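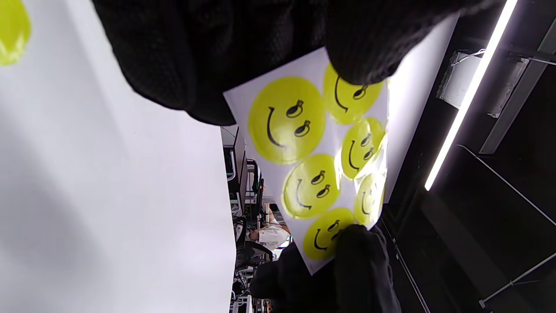
Smiley stickers: how do I get them off the sheet without curling, and will they stay on kraft envelopes?

Posted by Rafsan Munasinghe

Hi all! I do the welcome envelopes for new members of our reading club, and this January I want every one of them to close with a big yellow smiley. I love these things. They're round, bright lemon yellow, on a shiny white backing sheet, and they come in more than one size, so I was going to put a large one on the flap and a smaller one inside on the card.

Trouble is, I did a test batch last night and it went badly. When I pick at an edge with my nail, the sticker bends back on itself and gets a crease right through the smile. A few that came off fine had lifted at the rim by morning. The envelopes are brown kraft, a bit rough. I have almost 800 to do before the end of the month, so I'd like a method that doesn't wreck my fingernails or my mood. Also, is there any trick for getting the faces on straight? Mine all look like they've had a long day.

Anathi Chauke

Oh, I love this project! Please don't pick at the sticker. Bend the sheet instead. Hold it at both ends, face up, and curve the backing down and away from you just below the sticker you want. The edge pops up by itself and you can slide a fingertip under it. Peel the backing away slowly and keep the sticker as flat as you can — the crease comes from pulling the sticker up too steeply.

For straight faces, turn the sheet first so the smile is right way up to you before you peel. Sounds obvious, but on some sheets the faces run sideways and you end up twisting your wrist every time. I touch the bottom of the sticker down first, check the eyes are level, then smooth upward.

Rough kraft is harder. Wipe the flap with a dry cloth to get the paper dust off, press the sticker down with the back of a spoon for 3 or 4 seconds, and work out from the middle. Then stack the envelopes under a heavy book overnight. I did this for a school fair and had only seven come loose out of several boxes.

One more thing: use a dab of glue stick on the flap itself and let the smiley be decoration. A sticker on its own is a lot to ask if they're going in the mail.

Toltent

glue stick +1. tweezers also work if you have long nails, the flat kind, pointy ones leave marks

Pathirana

What size is the big one? If it hangs over the edge of the flap by a good bit it holds much better than if it's mostly on the flap. I put mine half and half. Have fun with it, they're going to look so cheerful in a pile!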